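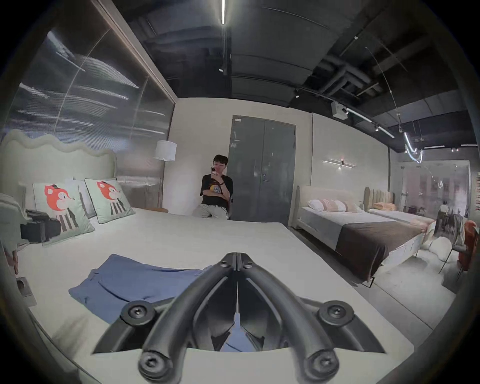

Page last changed: May, 4:41 PM

Home Forum > Bedroom > Mattresses and Bases
Thread: Slat spacing under a foam mattress, and does it matter with a padded headboard bed

staltport_dan
Guest bed, upholstered headboard, white mattress, foam core. The base is a Gadden slatted frame with a center rail. The gap between slats is 4 inches. The mattress maker's leaflet says the gap must be no more than 3 inches or the warranty is void. The frame maker's leaflet says the frame is suitable for all mattress types. Both can't be right. Before I buy more slats I would like to know whether the 3 inch figure comes from anything measurable or whether it is a warranty lawyer's number.

Mattress is 10 inches thick, density of the base layer not stated. Used maybe 40 nights a year.

kerfwidth
It is measurable. Foam with nothing under it deflects into the gap. How much depends on the density and thickness of the bottom layer, the load, and the square of the gap at the very least. Going from 3 to 4 inches is a bigger change than it sounds. On a dense base layer you won't see it. On a cheap one you get ridges on the underside within a couple of years, and then the top starts to follow.

Turn the mattress up and run your palm across the underside. If you feel bars, you have your answer.

Oratile Rampersad
I would separate two questions here. One is whether the foam is damaged. The other is whether the sleeper notices. With 10 inches of foam the sleeper will not notice a 4 inch gap for a long time. Damage to the bottom layer comes first and stays hidden by the cover.

The leaflet figure is conservative because the maker does not know which slats you have. A flat 3/4 inch pine slat and a thin bowed slat behave differently at the same spacing.

staltport_dan
Slats are flat, 2 3/4 inches wide, 3/4 inch thick. Pine, I think. Screwed to a webbing strap, and the strap is stapled to the side rail.

kerfwidth
Then the slats are fine and the spacing is the only problem. Cut the strap, buy four or five matching boards, respace the lot. Cheap job.

mo_bortolotti_bed
Disagree with all of this. Put a sheet of 1/4 inch plywood over the slats and stop. I did that on a Bortolotti frame and the foam has been flat ever since. No measuring, no extra boards.

kerfwidth
And no airflow. Foam on a solid sheet in a room that is closed most of the year is how you grow mildew on the underside. The OP says it is a guest bed. Heat off, door shut, mattress at room temperature over a cold void. I would not do it.

mo_bortolotti_bed
Mine is in a guest room too. No mildew.

kerfwidth
What is the humidity in the room?

mo_bortolotti_bed
No idea. Never needed to know.

Oratile Rampersad
Moisture under a mattress comes mostly from the person on top of it. A bed in use 40 nights a year gets far less of it than one slept in every night, and it has long gaps to dry. So the plywood risk is lower here than in a main bedroom. It is higher if the room sits above 60 percent for weeks. A cheap hygrometer under the bed settles it.

If you do go with plywood, drill it. One inch holes on a 6 inch grid, edges sanded so they don't catch the cover. Keep the holes over the gaps. A hole over a slat does nothing.

staltport_dan
Checked the underside this evening. There are faint bars, lined up with the slats, deeper toward the middle third. Cover is clean, no spots, no smell.

Hygrometer I can borrow. I lean toward extra slats. Side question: the headboard bolts to the frame through the same brackets as the end slat. If I respace, the first slat moves in. Does that matter?

kerfwidth
Does the end slat carry the bracket or just share the bolt?

staltport_dan
Shares the bolt. The bracket is steel, welded to the rail.

kerfwidth
Then leave that slat exactly where it is and respace from there toward the foot. Padded headboards get leaned on by anyone sitting up with a couple of pillows behind them, and all of that load goes through those two bolts. Snug them while you are in there. If the holes have worn oval, use a fender washer on each side.

devano_owner
Late addition from a Devano owner. Same strap arrangement. The staples are the weak part. They are rated for keeping slats in place during assembly and nothing else. When you respace, skip the strap and put one 1 1/4 inch screw through each slat end into the ledger. Predrill or the end splits.

mo_bortolotti_bed
Screwing every slat means you can't roll them up when you move the bed.

devano_owner
Correct. I don't move mine. Screw every third one if you care about that, and leave the strap on.

Oratile Rampersad
Every third one is enough. Check the center rail too. A deeper mark in the middle third suggests the rail sits lower than the side ledgers. Lay a straight board across and look for daylight. Anything over 1/8 inch, shim the center leg.

staltport_dan
Rail was low by 3/16. Leg has a threaded foot that had been wound all the way in. Backed it out until the board touched at all three points. Five boards ordered, same section as the old ones. By my arithmetic the gaps come out at 2 1/4 inches.

kerfwidth
Good. Rotate the mattress head to foot when you put it back. The marks may relax some, depends on the foam.

mo_bortolotti_bed
Still think a sheet of plywood would have been done by lunch.

devano_owner
Does anyone know if the Gadden ledgers are solid wood or particle board? If they are particle board, my screw advice changes.

staltport_dan
Solid. I can see end grain at the foot.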